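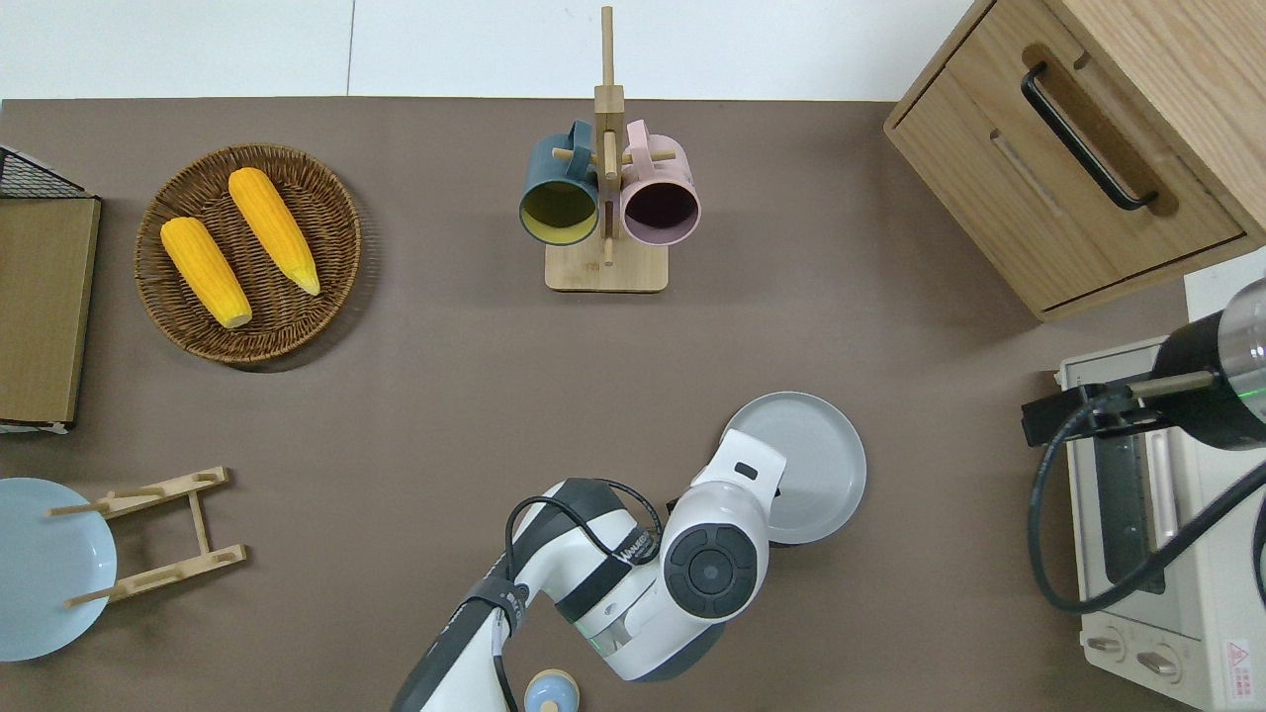

Cedgate Shared Kitchens, Equipment Team

We drove out to the Kuvum open day in November, 186 miles each way, and I must say they made us very welcome (the soup at lunch was lovely!). The reason for going was the Prarkura, their tabletop arm for small kitchens, which we have been reading about ever since our Aguirre Street site asked for help with the dishes.

They had it on a brown table set up much like a home kitchen, with a toaster oven, a mug tree with two mugs on it, a bamboo dish rack and even corn in a basket. The arm had a light gray plate in its gripper, tilted over to one side, and I stood there far longer than I meant to. It's a white and dark gray thing, smaller than I had pictured from the brochure.

The kit is $1,123 a month on a lease, with 2 training visits included and 25 hours of phone support. Setup is extra, and they were a bit vague on how much. I also asked about greasy pans, and was told to send them a list of ours, so if you run a site, please get yours to me before the next equipment meeting.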